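About Fludcombe Monitor

Fludcombe Monitor tracks coordinated information campaigns directed at public institutions, elections and cross-border relations. We collect published material, trace where it first appeared, and record how it moves between outlets, messaging channels and languages. Our findings are issued as case notes and are free to read.

What we cover

The Monitor works on open sources only. A case is opened when the same claim appears in 3 or more unconnected outlets with matching wording, or when a partner newsroom submits material for review. Claims about domestic party politics are accepted only if there is evidence of foreign placement or payment.

Languages handled in-house are English, Finnish, Polish, Russian and Ukrainian. Material in other languages goes to contract translators and is marked as such in the case note.

How a case is handled

Each item is archived on receipt and given a case number. Two analysts work on it separately and compare results at the end. Where they disagree, both readings are published. Attribution is stated at one of 6 levels, from "no basis" to "documented." A level can be lowered after publication. It can be raised only if new source material is added to the file.

The public archive held 133 closed cases on January 3, 2021. Open cases are not listed.

Organization

The Monitor was set up as a desk within the Hyvönen Institute and became a separate nonprofit the following August. Sirkka Keskinen is director and signs off on all attribution levels. Oskari Ahonen heads the technical section, which maintains Kulard, our archiving tool, and Dikero, the text-matching index used to find repeated wording across outlets.

Both tools are documented in the Methods section. Access to Dikero is available to accredited newsrooms on written request.
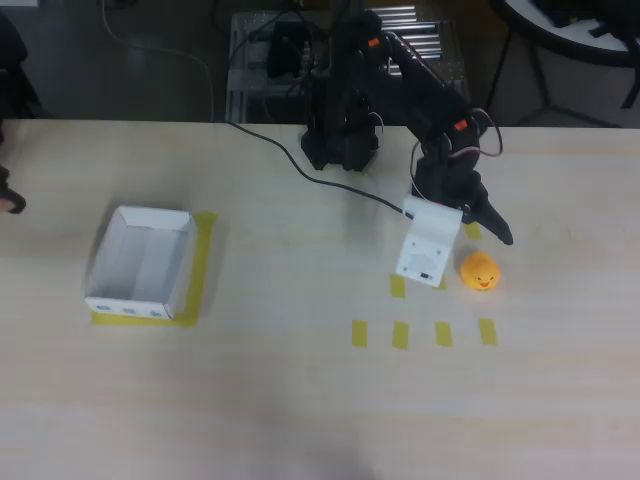

Funding

Income comes from foundation grants and from training courses for editors. We do not accept money from governments, political parties or candidates. Grants are listed by donor and amount in the annual report.

Corrections

Requests for correction should quote the case number and the passage in dispute. Changes are logged at the foot of the case note, with the earlier wording kept in place.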